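About Heltwood Breakfast Club

We've been serving breakfast before school in Heltwood since one wet January when 7 children turned up for porridge and stayed to play dominoes. These days we have 144 families on our books and 2 sites, one at Msimang Hall and the other on Rultum Road, and we still know every child by name, which we're rather proud of.

Our doors open early, and there's no rush once you're in. Some children like to chat, some like to finish their reading, and some need a quiet corner and a cuddly blanket until they've properly woken up — all of that is fine with us.

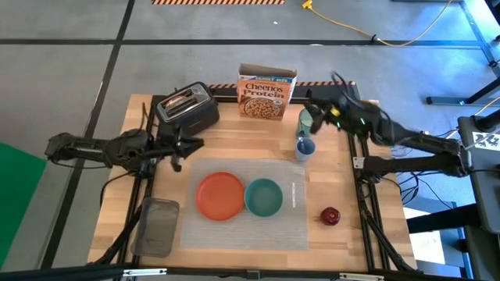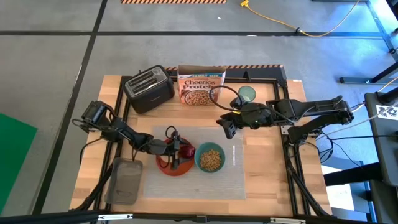 Families often ask what the children eat, and the answer is mostly whatever they'd like, within reason. The menu changes every 4 weeks, but the old favourites never leave it: bread in the toaster, a bowl of golden cereal like the one in the teal bowl, and plenty of fruit. If your child has an allergy, or is simply a bit particular, do come and have a word with us at either site before their first morning.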